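Ticket 472
Product: Skunero Housekeeping
Property: Penadville, Akdale building
Opened: November 2022
Priority: Medium
Status: Closed
Subject: Room status goes back to Clean after checkout

Problem as reported by property

Room 114 is set to Dirty when the guest checks out. Later in the morning it goes back to Clean without anyone touching it. The front desk sees Clean and can assign the room. It has happened on several mornings. Other rooms on the same hallway are fine as far as we know. We have restarted the desk computer and signed out of the tablets. Please advise.

Room board at the time of this report: 114 Clean. Condition of the room is below. 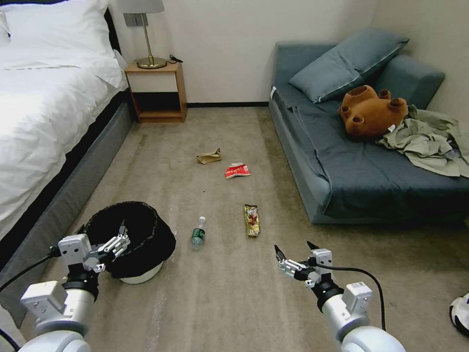

Room 114, bed side, litter on carpet.

Support reply 1

Thank you for the report. Please send the following:

App version on each housekeeping tablet (Menu, then About).
Status history for 114 (open the room, tap History, export).
Whether the room is linked to any other room in Setup.

Until this is fixed, lock 114 on the board by hand after each checkout. A locked room can't be assigned from the desk. It can still be changed by a supervisor login.

Property reply

All tablets are on the same version except the one kept in the Akdale linen closet. That one says an update is waiting and won't install. History export attached. We don't see any linked rooms, but we don't have the Setup menu on our login.

Locking works. It is a nuisance at the desk as it has to be unlocked again before check-in, and the evening shift did not get the message the first night.

Support reply 2

We reviewed the history. The change to Dirty at checkout is recorded correctly. The change back to Clean comes in 18 minutes later under the source name "tablet sync" with no user attached. The same pattern shows on each morning in the export. A change made by a person would have a login next to it.

The linen closet tablet is the likely source. When a tablet has been offline it keeps its own list of changes and sends them when it reconnects. It should drop anything older than the status on the server. The old version on this tablet may not be doing that.

Please do these in order:

1. Take the linen closet tablet off the Wi-Fi. Leave it on and charging.
2. Set 114 to Dirty from the desk.
3. Wait 18 minutes and refresh the board.
4. Reply with the status shown.

Property reply

Done. 114 stayed on Dirty. We waited an extra 12 minutes to be sure and it was still Dirty.

We put the tablet back on the Wi-Fi and the room went to Clean on the next refresh. Tablet is off the Wi-Fi again now.

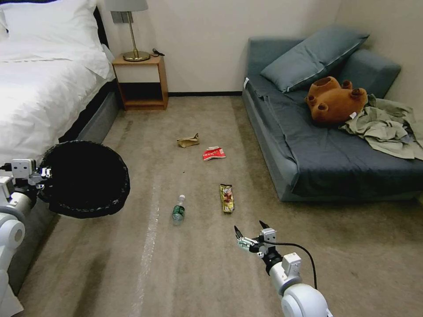 Room 114, carpet and trash bin.

Support reply 3

That confirms the tablet. There is a stuck entry in its outgoing list for 114. It can't be cleared from our side. Steps to clear it:

1. Keep the tablet off the Wi-Fi.
2. Open Menu, Device, Pending Changes.
3. Select the entry for 114 and choose Discard. Do not choose Send All.
4. Close the app fully and open it again.
5. Check that Pending Changes is blank.
6. Reconnect and install the update.

If the update still won't install, check free storage. The update needs more room than the download size shown on screen.

Property reply

Pending Changes had one entry, dated February. Discarded it. Storage was full of saved maintenance photos from the old Soliman app, which we stopped using. Removed that app and the update went through. The tablet now shows the same version as the others.

Board for 114 is Dirty and staying Dirty with all tablets connected.

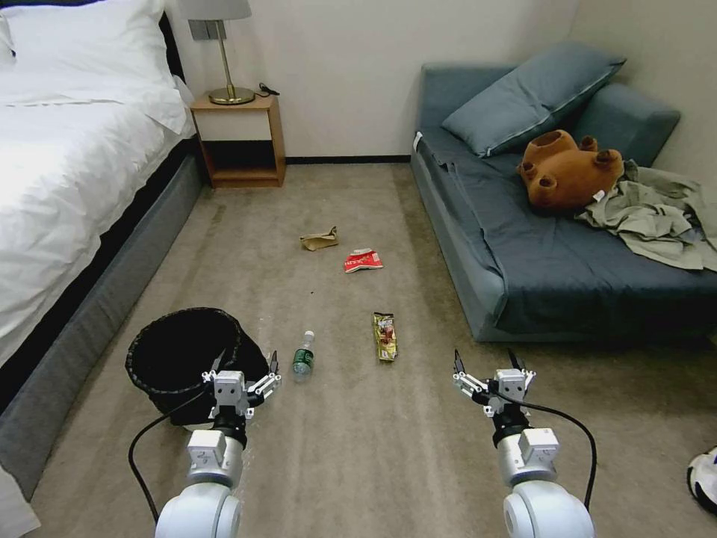 Room 114, wastebasket and water bottle near the bed base.

Support reply 4

Good. Please unlock 114 and use it as normal. We will keep the ticket open through a few more checkouts.

Separate request noted from your phone call: a warning on the board when a tablet is behind on updates. Passed to the product team. There is no date for it.

Property reply

Three checkouts since then and the status held each time. The evening shift has been told to stop locking the room. OK to close.

Resolution

Cause: old pending change on one tablet, resent at every sync. Update blocked by full storage.
Fix: pending change discarded, storage cleared, app updated.
Follow-up: property to check tablet versions when the linen closet inventory is done.
Closed by support.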